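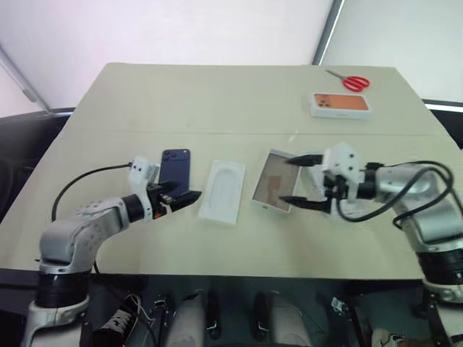
Bellamy cell, phone packing task. Both arms over the table, tray and box in place.

Candura Data Collection Program
Pre-Session Safety and Inspection Checklist, Two-Arm Table Stations
Station: Bellamy
Task: Phone and tray packing, demonstration recording
Date: Sat 29 March
Inspector: Gerardo Ocampo
Session limit: up to 40 demonstrations

The inspector shall complete every item before the first demonstration is recorded. Items marked Hold must be closed before power is applied to the arms. Comments are required for any result other than Pass.

Section A. Work area

A1. Table panels level at the seam, no raised edge. Pass.
A2. Floor clear on the operator side. Pass.
A3. Loose tools removed from the table. Fail.
Comment: Scissors with red handles on the far part of the table, next to the white box. Operator to store them in the tool drawer before recording. The same finding was entered for the Hullach station earlier in March.
A4. Task items match the item sheet. Pass with comment.
Comment: Navy phone, molded tray, box with orange back panel and the device with the white frame are all listed. The sheet does not give a starting position for the box. Jandow to supply one.

Section B. Arms and grippers

B1. Mounting clamps tight by hand check. Pass.
B2. Joint covers and wrist housings free of cracks. Pass.
B3. Gripper fingers secure, pads not worn through. Pass.
B4. Cables have enough slack for full wrist travel and cannot catch on task items. Hold.
Comment: The left wrist cable loops out over the table surface. The right one makes a large loop over the arm. Add a tie point on each side and repeat the travel test at low speed.
B5. Grip force set to the value for glass-faced items. Pass.

Section C. Stopping and operator controls

C1. Emergency stop tested from the operator seat. Pass.
C2. Emergency stop tested from the observer position. Pass.
C3. Arms hold position when the lead controls are released. Pass.
C4. Observer briefed and present. Pass.

Section D. Recording

D1. Head view covers both grippers and the tray. Pass.
D2. Clocks matched between the camera and arm logs. Pass.
D3. Storage checked and session folder opened. Pass. Folder 2442.
D4. Failed attempts to be kept and labeled, including drops and missed grasps. Pass with comment.
Comment: In folder 1222 several drops had been deleted by the operator. Operators are reminded that these examples are needed for training and may be removed only by the data reviewer.
D5. Items returned to their starting positions between demonstrations. To be checked during the session.

Open items: A3, A4, B4, D5.
Release for recording: Not released. Reinspect A3 and B4, then initial on line 22 of the station log.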